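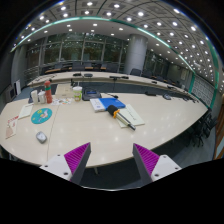 Pludesberg District Council By-Election: Frequently Asked Questions

Office of the District Clerk

Why is a by-election being held?
A seat on the District Council became vacant when Council Member Heriberto Flores resigned before the end of his term. Under the District Charter, a vacancy with more than one year left in the term must be filled by a vote of the residents of the ward concerned. The Council may not appoint a replacement.

Which ward is affected?
Only the Benavides ward will vote. Residents of the other wards will not receive a ballot and do not need to take any action. If you are unsure which ward you live in, the ward name is printed on your most recent voter card, under your street address.

Who are the candidates?
The following candidates have been accepted, listed in the order in which they will appear on the ballot:
Hongjun Lu
Sheila Mottram
Wálter Zapata
The order was set by a public drawing at the Clerk's office. Party names do not appear on the ballot in District elections.

How many signatures did a candidate need?
Each candidate was required to submit the valid signatures of 80 registered voters living in the ward. Signatures from residents of other wards were not counted.

Who may vote?
You may vote if you are at least 18 years old on election day, are a citizen, and are registered at an address in the Benavides ward. Residents who have moved within the ward may vote at the polling place for their old address, provided they sign a change of address form before receiving a ballot.

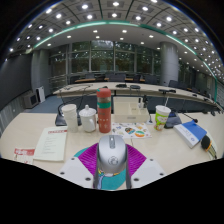
Can I register on election day?
No. The District does not offer same-day registration. A person whose name is missing from the list may ask for a provisional ballot, which will be set aside until the Clerk has checked the registration record.

Where do I vote?
There are 2 polling places in the ward: the Detia Street School and the Gremel Branch Library. Your voter card shows which one has been assigned to you. A ballot cast at the wrong polling place will be handled as provisional.

What identification should I bring?
Please bring your voter card or any government-issued photo identification. Voters who have neither may sign a statement of identity in front of the presiding officer.

May I vote by mail?
Yes. Any registered voter in the ward may request a mail ballot, and no reason is required. The request must be made in writing and signed by the voter. Completed ballots must reach the Clerk's office by the close of polls. A postmark is not sufficient.

May someone help me mark my ballot?
A voter who cannot read or mark the ballot without help may choose any person for this purpose, except a candidate or a member of a candidate's immediate family. The helper must sign the assistance register. Both polling places have step-free entrances.

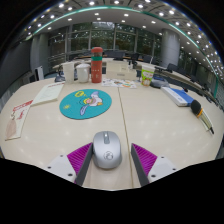 Page last changed: April 2, 2018

How are the votes counted?
Ballots are counted by hand at each polling place after the polls close. The count is open to the public. Each candidate may also name one observer per polling place, in writing, to the Clerk. The candidate with the most votes is elected. There is no runoff.

What was the turnout last time?
At the last regular election, 941 ballots were cast in the Benavides ward out of 1493 registered voters. Results for earlier elections can be viewed at the Clerk's office during business hours.

Can the result be challenged?
A candidate may request a recount in writing within five business days of the official declaration. A recount takes place automatically if the leading candidates are tied. If the tie remains, the winner is decided by lot in the presence of the candidates.

How long will the new member serve?
The person elected will take the oath at the next regular Council meeting and will serve until the end of the current term. The seat will then be filled at the regular election along with all the others.

Where may campaign signs be placed?
Signs are allowed on private property with the owner's consent. They are not allowed on utility poles, traffic signs or District land, or within 100 feet of a polling place entrance on election day.

Whom should I contact with other questions?
Questions about registration, mail ballots or polling places should be directed to Nilton Ñahui, Deputy Clerk for Elections, at the District Offices. Staff cannot give advice on candidates or their positions.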